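Resten hand fault: your questions

What happened?
In August the hand on our Resten arm stopped closing partway through a run. It had finished 486 of 500 planned grasps, so we were so close! The log showed one finger drawing too much current, and the controller shut the hand down exactly as it should.

Was anyone hurt?
No. The arm held its position and we pressed the stop button before going near it.

What was the cause?
A cable at the wrist had rubbed through its sleeve. Every turn of the wrist pulled it a little tighter – a small thing, but a really interesting one to track down.

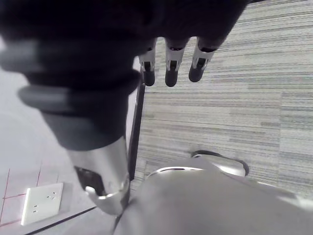
We now leave more slack at that joint and check the sleeve every 300 grasps. It takes 3 minutes and we love how much it tells us about wear.

Can I keep using my Praduleck hand?
Yes, if the sleeve is whole. If you find a bare spot, power down and write to us at Arkow before the next run.

Will there be a fix?
Yes! A tougher sleeve is on test now – we'll post the fitting steps on this page.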